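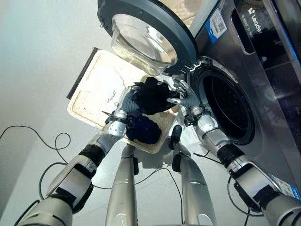 # Chapter 4: Water in the Home

*Draft 2025-07-22. Problem set not in yet.*

**Before you start.** You need Chapter 3 (pressure, flow, head loss). If flow rate is still fuzzy, go back. Ten minutes. Worth it.

**Terms you will meet:** fixture, supply line, trap, vent, graywater, blackwater, backflow, air gap, standby loss.

## 4.1 Where the water goes

Most people can tell you what they paid for gas last week. Ask what their water costs per gallon and you get a shrug. Water is cheap in most towns, it comes out of the wall, the bill shows up every month or every quarter and gets paid. So the use stays hidden.

This chapter follows water through one house. In at the meter, through the pipes, out at the fixtures, down the drain. Same path each time. The house changes, the path doesn't change much.

Start with the big split:

- **Indoor use.** Toilets, showers, faucets, clothes washing, dishwashing, leaks.
- **Outdoor use.** Lawns, gardens, pools, car washing.

Outdoor use swings with the season. Indoor use is flatter. That's why utilities look at a winter month, often January, to get a baseline. Lawn is asleep, hose is put away, so whatever the meter reads is mostly indoor. Summer minus winter gives you a decent guess at outdoor. Not perfect. People travel, pipes freeze, a guest stays three weeks. Still the first number you want.

## 4.2 A sample house

We'll use the Rajan Street house all through the chapter. Two floors, one and a half baths, gas water heater in the basement, four people. Built before low-flow anything. Some fixtures replaced since, some not.

Weekly indoor use in the baseline month: 1745 gallons. Biggest single piece, showers and toilets together: 650 gallons. Clothes washing: 364. The rest is faucets, dishes, and a leak we'll come back to in 4.9.

Work it out per person per day before you read on. Write it in the margin. You'll need it for Table 4.2.

Notice what the total does *not* tell you:

- how much of it was heated
- when it was used
- how much could of been used twice

Each of those gets its own section. Heated water first, that's where the money is.

## 4.3 Cold water, hot water

A gallon of cold water costs you the gallon. A gallon of hot water costs you the gallon plus the fuel to heat it, plus whatever heat leaks off the tank and pipes on the way. That last part is **standby loss** (tank) and **line loss** (pipes). Run the kitchen tap and wait for hot: the water going down the drain while you wait is line loss you can see.

Rule to memorize. Heating one pound of water by one degree Fahrenheit takes one Btu. A gallon weighs 8.34 pounds. So:

> Btu = gallons × 8.34 × temperature rise

Efficiency of the heater comes in after. Students forget it every term. Divide by it, don't multiply.

Laundry is the fixture where the user has the most say. A shower has to be warm or no one gets in. A toilet is always cold. A washer will often run either way, depends on the dial. Detergents sold for cold water work fine on ordinary dirt. Grease is harder, and so is bedding after someone's been sick, where the care label and the hottest safe setting come into it.

Load size matters too. Older top-loaders fill to a set level whatever you put in. Many newer machines adjust the fill, but a small load still doesn't use a *proportionally* small amount of water. Half the clothes, more than half the water. So two half loads loose to one full one. Sorting by color can leave you with a lot of half loads, and then you have to decide how much you care about sorting.

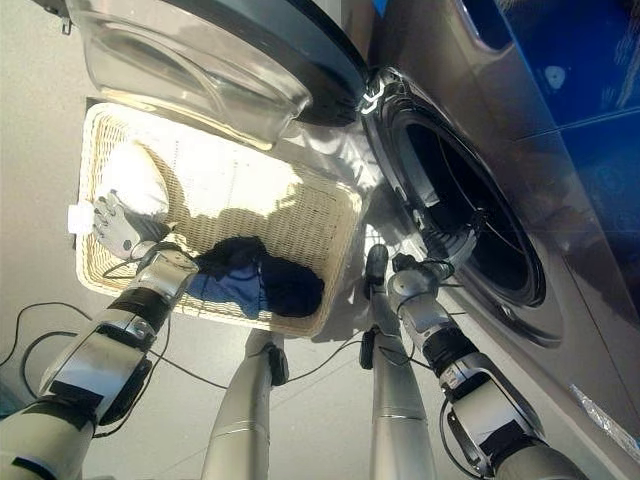 Cycle choice is the other half of it. An extra rinse adds water but not always heat, check whether the rinse is cold. A fast spin pulls more water out of the fabric, and what the spin doesn't remove the dryer has to, or the line outside. We treat drying in Chapter 6. For now just flag that the washer and dryer are one system on the energy bill even if they're two boxes.

**Try it.** Take the 364 gallons from 4.2. Assume a quarter of it is heated, with a rise of 60 degrees. Find the Btu. Then find the fuel used at a heater efficiency of 0.6. Then do both again with no hot water at all (this one should be quick).

## 4.4 Down the drain

Everything that came in has to go out. Under each fixture there's a **trap**, a bend that holds a little water and blocks sewer gas. Behind the trap, a **vent**, which lets air in so the draining water doesn't suck the trap dry. A gurgling sink often means a vent problem. So does a bad smell in a bathroom that looks clean.

Two kinds of wastewater leave the house:

- **Graywater:** showers, bathroom sinks, clothes washers.
- **Blackwater:** toilets. Most codes put kitchen sinks here too, due to food and grease.

In most houses they meet in one pipe within a few feet and after that it's all blackwater. Keeping them apart takes a second set of drains. Easy in a new build, a pain in an old one. Codes vary a lot, look yours up before section 4.7.

Case studies for this chapter are Voltero (dry town, strict outdoor limits) and Trilura (plenty of water, old pipes, high losses). Read the Voltero one first, its shorter. Both use the same table layout as Rajan Street, so the numbers line up column by column.

Next: reading the meter, and how to catch a leak with it overnight.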